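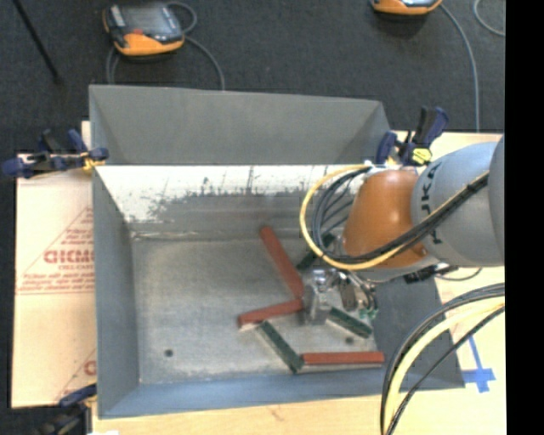
冬天的棉被一定要送洗吗?大部分可以自己在家洗,先看水洗标,羽绒和化纤的都能下水,蚕丝和羊毛的不行。

我家每年十一月换被子,今年拖到月底才动手。两床厚的,一床羽绒,一床化纤,在柜子顶上放了一个夏天,拿下来有股闷味。往年都是拎到楼下Mokeo洗衣店,今年去问,羽绒被涨到67块一床,化纤的49。价钱还能接受,麻烦的是要等五天,而我只有这两床厚的。所以决定自己洗。

化纤那床简单。家里的洗衣机标的是八公斤,被子干的时候塞进去,上面还剩一掌宽的空,够了。洗衣液放平时的一半,选大件程序,多加一次漂洗。洗完甩干,搭在阳台两根杆子上,中间隔开,让风从底下过。下午翻了一次面,第二天傍晚收的。

羽绒那床我没敢直接扔进洗衣机。同事萧惠梅(Hui-mei Siu)前年洗过,说机器洗到一半被子鼓起来浮在水面上,脱水时机身走了半步远。她后来改成先在浴缸里泡透,把气压出去再放机器。我照做了,浴缸放三十度左右的水,人踩进去来回走,十来分钟,水变成淡茶色。放掉,再放一缸清水,又踩一遍。之后叠成圆环状放进滚筒,低速脱水,没有走机。

晾羽绒被比洗它费事得多。第一天摸着外面已经干了,里面的绒还结成一个个小团。用手一格一格捏开,再拍,再晾。我买过一个晒衣拍,其实用空的矿泉水瓶也一样。前后晾了四天,中间有一天下雨,搬进客厅对着风扇吹。算下来时间和送洗差不多,这一点我事先没想到。

有人推荐去自助洗衣房烘。我去看过,离家两站路,大烘干机低温一小时,放两个网球进去一起转,绒会打得很松。如果明年还自己洗,我会在家洗完拎过去烘,省掉捏绒团这一步。湿被子很重,最好有辆小拖车。

另外说一下被套。原来的那套Karine用了六年,拉链坏了两个齿,趁这次换掉。店里的磨毛四件套标价399,活动价300,颜色只剩灰蓝和米白,我拿了灰蓝。新被套先单独过了一遍水,掉色不明显。内侧四个角有系带,羽绒被的角上也有小布环,正好能系住。化纤那床没有布环,我用碎布缝了四个,针脚难看,不过在里面。

夏天的薄被洗好晒透以后收进棉布袋,没有用真空袋。羽绒压久了不容易回弹,薄被虽然不是羽绒的,我也懒得分开处理。柜子里放了一包干燥剂,旧的那包已经硬了,扔掉。

还剩一床我妈给的蚕丝被没有动。水洗标上打了叉,只能晾一晾,避开中午的太阳。被头有一小块黄渍,用湿毛巾蘸了点中性洗涤剂擦过,淡了一些,没有全掉。过几天打电话问问她以前是怎么弄的。

2019-11-25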